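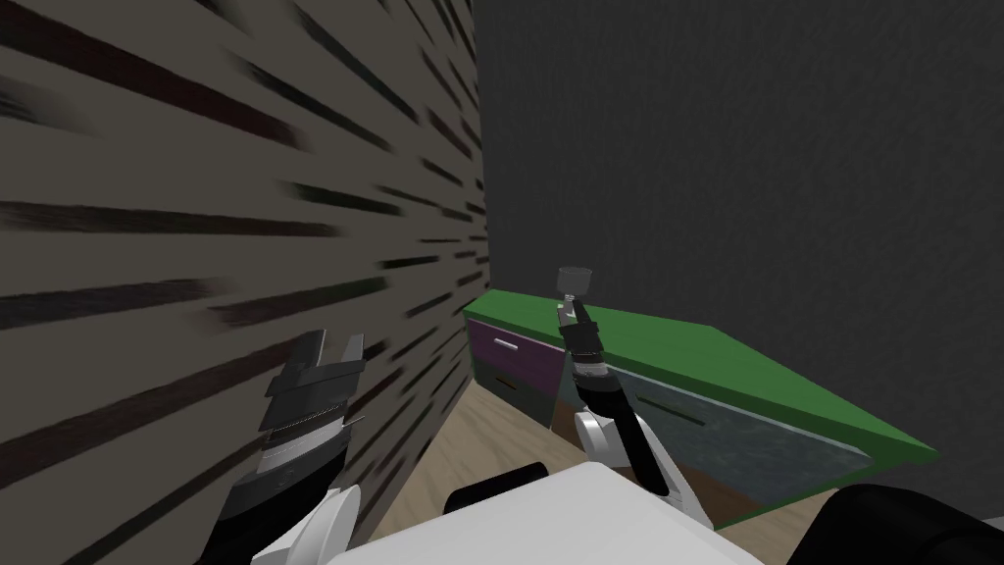

Rania Rawashdeh

Immer wieder landen dieselben Fragen in meinem Postfach, also beantworte ich sie jetzt gesammelt. Es geht um Serotlow, unsere Sammlung von Vorführungen für zweiarmige Roboter in der Simulation, und darum, wie ich die Beispiele aufnehme. Wenn etwas fehlt: einfach schreiben!

Was genau nehmt ihr da auf?

Komplette Handgriffe von Anfang bis Ende. Ich steuere die beiden Arme von Hand, und die Software schreibt alles mit: Gelenkwinkel, Greiferöffnung, die Bilder der Kameras. Ein Durchgang ergibt ein Beispiel. Das lernende System bekommt später viele davon und soll daraus ableiten, welche Bewegung zu welchem Bild passt.

Warum in der Simulation und nicht am echten Gerät?

Weil mir dort kein Glas kaputtgeht (ja, ich habe Erfahrung). Außerdem kann ich Wände, Möbel und Oberflächen per Knopfdruck austauschen. Die Farbkombinationen sind manchmal grauenhaft, grüne Platte, lila Schublade, aber genau diese Streuung will ich haben. Ein Modell, das nur eine einzige graue Küche kennt, ist in der nächsten Küche aufgeschmissen.

Wie viele Beispiele gibt es inzwischen?

Bis Ende Januar habe ich 401 Durchgänge aufgenommen. Davon sind 344 nach der ersten Durchsicht geblieben und 295 nach der zweiten. Klingt nach viel Ausschuss, ich weiß. Ich werfe lieber einmal zu oft weg, denn mein Gezitter am Controller lernt das Modell sonst brav mit.

Was fliegt raus?

Aufnahmen, bei denen ich mittendrin überlegt habe und der Arm sekundenlang steht. Durchgänge, in denen ein Gegenstand durch die Tischplatte rutscht – das ist ein Fehler der Physik und keiner von mir, ausnahmsweise. Und alles, wo ich das Ziel aus den Augen verloren habe. Saubere Fehlgriffe mit anschließender Korrektur dürfen dagegen bleiben, die sind sogar richtig wertvoll.

Wozu braucht ihr Nahaufnahmen vom Greifer?
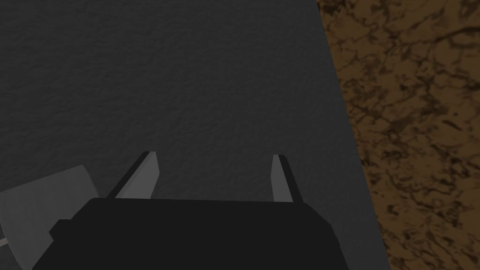 Die Übersichtskamera allein reicht für das Training meistens nicht aus. Sobald es um Zentimeter geht, verdeckt der Arm gern genau die Stelle, auf die es ankommt. Aus der Nähe sehe ich sofort, wie weit die beiden Finger auseinanderstehen und dass zwischen ihnen nichts steckt, und so einen Zustand muss auch das Modell sicher erkennen. Cunton, unser Prüfskript, vergleicht deshalb bei jedem Durchgang das Bild mit dem gemeldeten Öffnungswert. Passt beides nicht zusammen, bekomme ich eine Warnung und schaue selbst nach.

Muss der zweite Arm immer mitmachen?

Nein. Bei Aufgaben mit einem Kelch oder einer Tasse arbeitet oft nur einer, der andere wartet. Aufgezeichnet werden trotzdem immer beide, denn auch das Stillhalten will gelernt sein. Anfangs habe ich den wartenden Arm ständig aus Versehen mitbewegt, die ersten Aufnahmen sahen aus wie ein Winkkurs.

Kann ich die Daten bekommen?

Für Lehre und Forschung gern. Schreib mir kurz, was du vorhast, dann schicke ich dir den Zugang. Das Paket heißt Furnival, aktuell ist Version 2. Wer noch mit der ersten arbeitet, sollte wechseln, dort waren bei einigen Durchgängen die Zeitstempel der Kameras verschoben.

Darf ich selbst Beispiele beisteuern?

Sehr gern! Du brauchst unsere Aufnahmesoftware Hastham und etwas Geduld für die ersten Übungsrunden. Die Anleitung liegt dem Paket bei, und deine ersten Durchgänge sehe ich mir persönlich an.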